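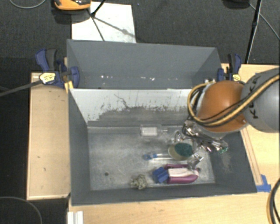

# Flomwood mixed bin set

Small household items laid out in a grey bin, kept by Ultonance for sorting and stock work. The set holds 96 items. Only a few go in the bin at a time, spread over the floor with space between them.

## What is in it

- Clear and translucent items, including small containers with a pale label or panel
- Slender items with a coloured end
- Rounded and oval items
- Blocky items in two or more colours, such as purple, white and blue
- Crumpled or lumpy items with no fixed shape

Full item names and weights are in `items.csv`. Colours are given in plain words. Where an item has several, the largest area comes first.

## Layouts

There are 60 layouts in `layouts/`, of which 25 are repeats with the same items turned or moved. Layout 7 was withdrawn in March and its number has not been reused.

## Known problems

- The bin floor is scuffed and scratched. Pale marks can be mistaken for clear items.
- There is a small round hole in the floor. It is not an item.
- Weights for the Trollance batch were taken with packaging on. Corrected values are in `items_fix.csv`.

## Use

Free for teaching and research. Please credit Ultonance. Replacement items are ordered through Quansah and keep the old item number.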